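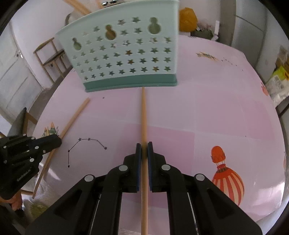
Fig. 1. Mint-green plastic basket with star cutouts, one chopstick on the table, another held in a gripper in front.

Week 2 notes. Small-item storage at home: kitchen odds and ends

Reading: Takgate packet, first section only. Skip the pantry pages, we do those in March.

Main point today: open basket vs. closed drawer for long thin things. Chopsticks, skewers, wooden spoons, straws.

Baskets with holes
- let air through, good for wood that got washed recently
- you can half see what's inside. In Fig. 1 dark, green and orange-brown bits show through the stars, but could you name any of it? Most of us couldn't
- hole size matters!! thin tips poke out of big openings (the snowman shapes in Fig. 1 are much larger than the stars, compare)
- dust and crumbs drop through, check whether yours has a closed base

Tall vs. low
Low basket, long stick = stick leans over the rim. See upper left of Fig. 1, light wood slanting over. Fine for a spoon, annoying for anything you need to stack next to. Obadia Laizer's rule from the Skeltunby handout: container should be at least half as tall as the longest thing in it. I'd go a little higher.

Pairs
Keep chopsticks together before they go in. Rubber band, paper sleeve, whatever. Loose ones end up all over the table and you spend dinner matching lenghts.

Sorting order we used in class
1. everything out
2. long things on one side, short on the other
3. pairs matched
4. long back in first, along the long side
5. short stuff last so its on top

Didier Leclerc asked about mixing metal and wood in one basket. OK if both are dry. Wood on top.

For Thu 8 August: bring one container from your own kitchen plus what normally lives in it. Half-page write up, 24 lines max, to room 1077.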